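Sorting blocks, board surfaces and a revised storage count

Filed under: playroom, wood, maintenance

The last post covered the shelf brackets. Since then I have been working on the block set, which had gone from one box to three and then to a drawer that no longer closed.

The set is a mixed one. Most of it is the Flendum line, bought secondhand, and the remainder is Tukano, which uses a slightly different shade for every color. The two reds are close enough under a warm bulb that I stopped separating them. The greens are not, and the Tukano green looks gray next to the other one in the evening.

There are two ways to sort blocks of this kind: by color or by shape. I tried color first. It is faster to put away, as a child of four can do it without help, but slower to use, because every build starts with a search for matching cylinders across several tubs. Sorting by shape reverses the problem. Put-away time roughly doubled in our house and build time dropped. After a month of each, I went back to color, mainly on the grounds that put-away happens at seven in the evening and building happens on a Saturday.

The work surface matters more than I expected. On carpet, anything taller than two blocks leans. On the dining table the blocks slide, and the noise carries into the next room. The surface I settled on is a laminated maple-type board, made of glued strips, mostly pale with a couple of darker bands. It started as a kitchen board. It was retired from the kitchen when I replaced it with an end-grain one, and I gave it a new surface in three passes:

1. Scraped both faces with a card scraper, along the strips.
2. Sanded with 120, then 180, then 220 grit. Wiped with a damp cloth between the last two to raise the grain.
3. One coat of Sitompul hard wax, thin, buffed after 22 minutes. The tin says 15 to 30.

I left it at one coat on purpose. A second coat on the offcut gave a noticeably slicker finish, and a slick finish defeats the point. Blocks with a matte texture grip a lightly waxed board well enough to take a bump from an elbow. Blocks with a glossy skin do not grip anything, and I have taken those out of circulation.

The darker bands have turned out to be useful as reference lines. A cube goes on a band, a star goes above it, and so on. It makes a simple copying game, where one person sets up an arrangement and the other reproduces it from memory on the same board.
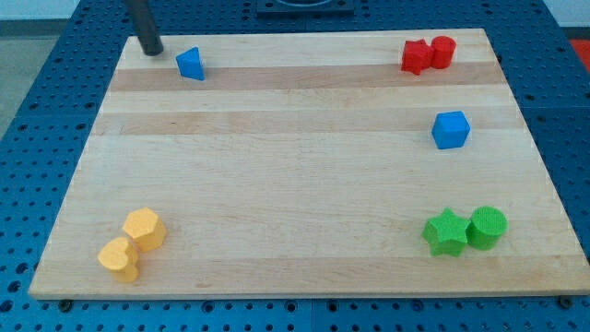 Hafiz Goh wrote in to object to the whole scheme. His position is that color sorting teaches the child to see color and ignore everything else, and that a star and a cylinder of the same red should never share a tub. He keeps his by shape, in Jakton trays with a lid per tray, and reports that put-away became quick again after the sixth week.

Six weeks is longer than I gave it, so the comparison above is not a fair one. I will run the shape sort again in February and keep a log this time. I remain doubtful about the lids. Every lidded container we own has become an open container plus a lid in some other part of the house.

On storage volume. The old drawer is 1433 cubic inches by inside measurement, taken with the runners excluded. A tub of the size I use holds 240 if filled level, so six tubs come to 1440, and six tubs of blocks will in theory not fit the drawer by a margin of seven cubic inches. In practice they do not fit at all, because tubs have walls and rounded corners. The drawer takes four. The other two sit on the lower shelf, which was the reason for the brackets in the first place.

I have not tried to pack the star prisms efficiently. Stars leave gaps whichever way they are turned. Triangular prisms pair up into something close to a box and can be stacked in twos along the wall of the tub -- this recovers a little of what the stars waste, provided the person putting them away can be persuaded to do it.

Cleaning: a cloth wrung out in water with a few drops of dish soap, then a dry cloth. Do not soak foam blocks. They hold water at the core for days and the tub starts to smell. Hard plastic ones can go in a mesh bag on the top rack. The board gets the damp cloth only, both faces each time, stood on edge to dry. If only one face is wetted it will cup, and then the towers lean again.

Suryani Sopacua asked under the bracket post which screws I used. They are number 8, inch and a quarter, pan head, into the studs. The pilot holes were 7/64.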